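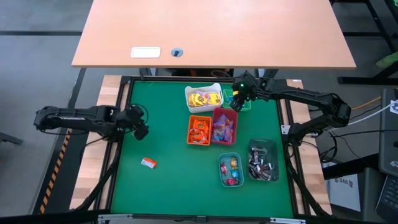

Sorting sweets, and other chores we may one day hand over

May 6, 2024

The question put to this blog most often since January is whether a machine can yet be trusted with a household chore. My answer remains a cautious one.

Sorting is a fair test. Six containers of wrapped sweets and chocolate, with one orange and white wrapper left out on a green mat, would hardly trouble a child. For a pair of robot arms the same task raises several difficulties. Foil shines and misleads a camera, soft packets change shape when gripped, and a small tub leaves little space for the fingers.

I have kept a record of published trials of this kind, 29 in all. Tidying small objects into bins is reported as successful in 68 per cent of attempts. The figure falls sharply where items overlap – as they do in any kitchen drawer.

Shop floors are better placed. The packing line at Cedlow handles one product at a time, in known positions, and its managers have little cause for complaint. Vullora has announced a domestic model, although its demonstration lasted eight minutes and included no washing-up.

It is my view that laundry will come last. Readers who hold otherwise are invited to write in, and a note on the Sirklow dishwasher trials will follow.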